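Cutting Glass to Order at Burkska

Elibariki Muli runs the cutting floor at Burkska, a workshop in Bemley that supplies made-to-measure wall mirrors and glass shelves. Most orders arrive with dimensions the customer took at home.

"We ask for width at the top, middle and bottom," Muli said. "We cut to the smallest figure and take off 4 mm for clearance."

The shop processed 383 pieces in May, most of them with polished edges. Anything over 1000 mm on the long side goes out on a timber stillage.

Muli prefers mechanical fixings for bathrooms. "Adhesive has to be neutral cure. Acid-cure silicone attacks the backing."

On bedroom pieces, he asks customers to confirm the floor finish before ordering a leaning mirror. 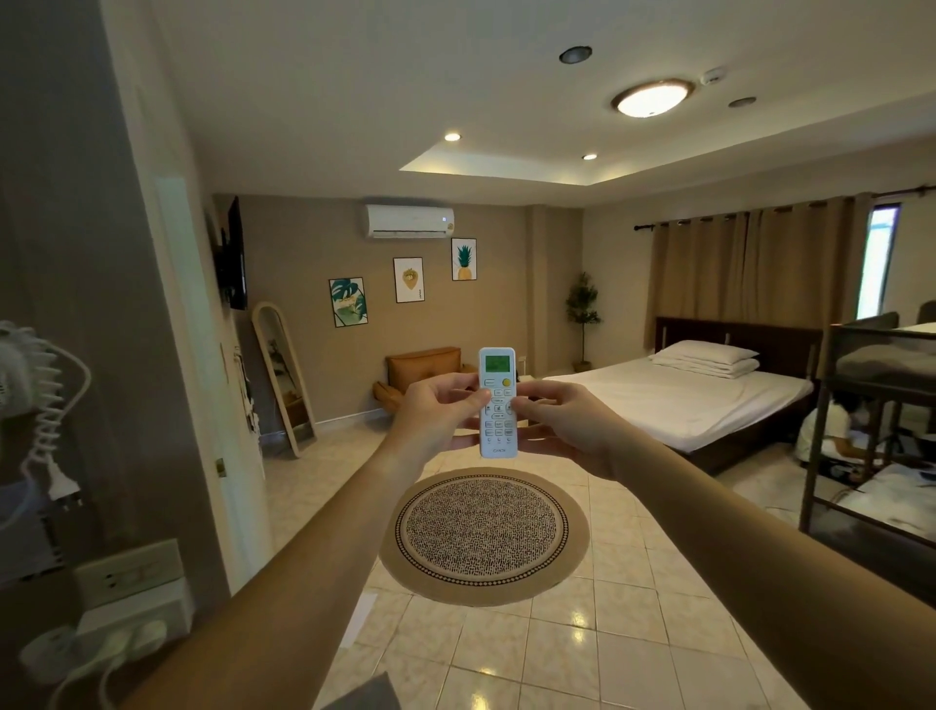

Bedroom with glossy beige floor tiles and a round woven rug.

"Tile is slippery under a bare frame," he said. "Fit rubber feet and a wall restraint at 80 percent of the height."

Deliveries to Beltholm leave twice a week.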